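An Afternoon at Studside: Our Visit to the Flelside Open Day

We had been meaning to get out to Flelside for a couple of years, and every April something got in the way – a cold, a birthday, once a flat tire at the end of our own street. This year we finally made it, and I am so glad we did, because the open day at the Studside building turned out to be one of the nicest afternoons I have spent looking at other people's laundry. (I realize that is a short list, but still!)

The folding room is the part I had most wanted to see, so we went there first and left the coffee for later.

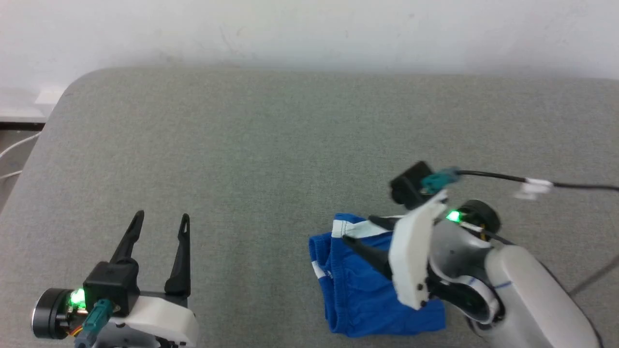
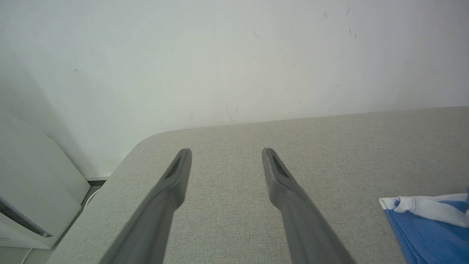

The gray fabric top in the folding room, with blue cloth on it.

The folding room

I have folded clothes on a bed, on a kitchen counter, on the lid of a washing machine and, during one bad winter, on an ironing board, and I had never given much thought to what was underneath. At Studside they think about it a great deal. The surface is covered in a fine woven fabric, gray with a little speckle to it, and it has a rounded corner, which I noticed right away because I have a permanent bruise on my hip from the corner of our dining table. The wall behind is plain white and there is nothing on it to look at, so your eye goes straight to the cloth.

Our guide, a soft-spoken woman with a tape measure around her neck, explained why they like a fabric top. A shirt on a slick counter slides away from you just as you are getting the sleeves in, and then you chase it, and then the collar goes crooked. On a woven top it stays put well enough to let you take your time. She also said that a dark garment and a pale garment both show up nicely against gray, and that a patterned cover (they had tried one, with ferns) made everybody tired by lunchtime. I went home and looked at our bedspread with new eyes, I can tell you.

The blue cloth is a good color for that top, I thought, a proper royal blue, with white along one edge and a thin blue trim. Somebody in our group asked whether it was better to begin with the body of a shirt or the collar, and this set off a very friendly discussion that lasted a good ten minutes. I have always started with the sleeves. My neighbor on the tour, who told me she had raised four boys, started with the hem and would not be moved.

The guide's own way was to get the collar settled first, smooth everything down and away from it, and only then bring in the sides. She doesn't press down hard at all. She uses the flat of her hand and goes slowly from the middle out to the edges, and she told us that most of the creases people blame on the dryer are put there at the folding stage by hurrying. I have been a hurrier all my life, so I took that one to heart.

The sorting hall

Down a short corridor is the sorting hall, where the clothes come in. Studside handles secondhand clothing for Pavell, the network of neighborhood shops, and on a normal working day nearly 2,000 pieces pass through. I would have guessed half that. They arrive in big canvas carts and get sorted first by type and then by condition, and there is a third pass for anything with a missing button or a loose hem, which goes to the mending corner.

We were allowed to try the first pass ourselves. I got a cart of knitwear and had a lovely time, though I was terribly slow – I kept stopping to admire things. There was a moss green cardigan with leather buttons that I would have walked out with if I'd had less of a conscience. The person beside me got children's socks and I did feel for him.

The noise in there was less than I expected. A radio was going somewhere at the back, playing the kind of songs you know every word of without ever having bought the record, and a good part of the group was humming by the time we moved on.

The mending corner

The mending corner has 11 sewing machines in two rows by the windows, and a wall of little drawers full of buttons sorted by color and number of holes. I could have stayed there until closing. You can bring in a garment of your own on the open day and they will show you how to fix it, something I wish I had read on the leaflet before leaving home and not after. One woman had brought a raincoat with a torn pocket, and we all stood and watched it being put right, stitch by stitch, as if it were a tennis match.

They sell small bags of odd buttons at the door. I bought three. I do not need three bags of odd buttons.

The Alva room and the coffee

The last stop was the Alva room, named for the old Alva knitting mill that used to stand on the same lot. It is a small room with photographs of the mill floor, a few sample books and a long case of shuttles and needles. The sample books are the thing to see. The pages are stiff with age and each one has a square of knit glued to it, with the yarn and the stitch written underneath in brown ink. I am told there are 200 squares in the largest book, and the blues have held up best of all of them.

After that we had coffee and an almond bun in the courtyard, where they had set out benches and a table of secondhand scarves. The bun was excellent. The coffee was coffee.

If you are planning to go

The folding room and the sorting hall are on the tour, and tours take 60 people at a time, split into smaller groups at the door. You can wander through the Alva room and the mending corner on your own. Parking is in the field behind the building and gets muddy near the gate, so wear sensible shoes. The whole ground floor is level, and there are chairs in most of the rooms if you like to sit while you listen, as I do.

We went at two in the afternoon and stayed until they began stacking the benches. Next April I am bringing my gray coat, the one with the lining coming down, and I will be first in line for the mending corner.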